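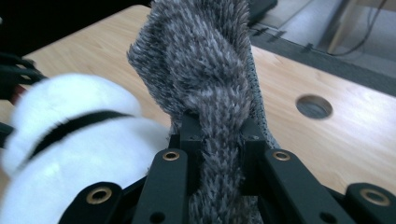 How long should a wool coat rest between two wearings? One full day on a wide hanger is enough for most coats, and two days if you walked in the rain.

Home Explore Messages Profile

I learned this slowly. My first winter in Canada I wore the same coat from January until spring, every day, and by the end the elbows were shiny and the colour had gone tired.

The coat was from Batista and it cost 225 dollars, a lot for me at that time. I still have it — the lining is new, the buttons also.
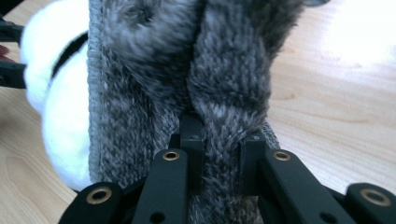 Then there is brushing. Brush downward, with short strokes, and start at the shoulders. I do it over the bathtub when I come home. It takes 3 minutes and the dust does not get time to settle in.

Please do not wash wool at 40 degrees because a neighbour told you it is fine. I did this with a grey cardigan from Mukero and now it would fit a child of six.

For storage I tried cedar balls, lavender bags and a zipped cotton cover. The cover is what I kept. Mine is from Nastesora, and it is long enough for a coat that goes below the knee.
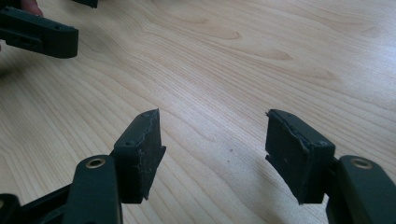
Check the pockets before you close it. I once left half a biscuit in there for the whole summer, and the moths were very grateful.

If the label says 100 percent wool, steam it from a small distance and let it hang until it is cool. Next I will write about scarves, but first I must finish mending two of them.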